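Home | Modules | Handouts | Timetable | Staff

Handout 3: Assessing a Hand-held Gripper Kit
Module leader: Gunvor Amundsen
Last updated: August

1. The product
The Dhillon kit, supplied by Sindstead, consists of hand-held grippers for recording household tasks. The operator works the fingers directly, and the recordings are later used to train a robot arm. The quoted price is 2,038 for a pair, or 2,000 for teaching departments.

2. Points for review
Students should consider the following:
- comfort over a session of 18 minutes;
- grip on thin or flexible items;
- routing of cables – particularly where two grippers are in use;
- clarity of the supplier's instructions.

Marks are given for evidence. Statements copied from the Sindstead brochure will receive no credit.

3. Task: kitchen waste
Light waste is a demanding test, as a thin strip offers the fingers very little to hold. Note the position of the fingertips relative to the rim of the bin before release.

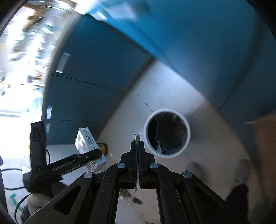
4. Submission
Reports are limited to 3 pages and should be left at the Urkthorpe office by noon. Kits must be returned to the Drirnotley store with all cables.

Contact the module office | Copyright Urkthorpe | Back to top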